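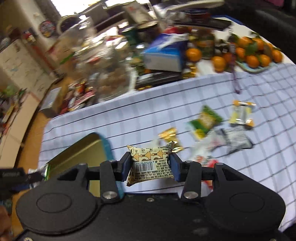
Programador de riego Gunau para jardines residenciales

El programador Gunau controla el riego por goteo y por aspersión en jardines de tamaño medio. Se instala en pared, bajo cubierta o a la intemperie, y trabaja con electroválvulas convencionales de 24 V CA. La gama comprende dos versiones: Sanville, con pantalla y teclado, y Duman, sin pantalla y gestionada desde el teléfono.

Funcionamiento

Cada zona admite hasta 40 arranques semanales, con duración independiente. El ajuste estacional modifica todos los tiempos en un mismo porcentaje, de modo que no hace falta reprogramar zona por zona al llegar septiembre. La programación se conserva en memoria no volátil; tras un corte de corriente, el equipo recupera la hora y continúa con el ciclo siguiente.

La entrada de sensor acepta pluviómetros de contacto normalmente cerrado. Con el sensor activo, el riego queda suspendido en todas las zonas, salvo en las que se hayan excluido por menú – por ejemplo, un invernadero o una terraza cubierta.

Características técnicas

Alimentación: 230 V CA, transformador incluido
Salida: 24 V CA
Programas independientes: 2
Salida para válvula maestra o relé de bomba: sí
Ancho de la caja: 174 mm
Montaje: mural, con tornillería suministrada
Garantía: 2 años

Instalación

La caja se fija a la altura de los ojos, lejos de la proyección directa de los aspersores. El cable de las electroválvulas entra por la parte inferior y se conecta en regleta extraíble. El común se comparte entre todas las zonas. Los empalmes en arqueta deben hacerse con conectores estancos; no se suministran con el equipo.

Antes de la puesta en marcha conviene abrir cada zona manualmente y comprobar la presión en el emisor más alejado. Si la instalación toma agua de un depósito, la bomba debe contar con protección propia contra el trabajo en seco.

Accesorios compatibles

Pluviómetro Daketti, con soporte para canalón
Regleta de repuesto
Tapa con cerradura (solo versión Sanville)

Los accesorios se piden por separado. Plazo de entrega según existencias.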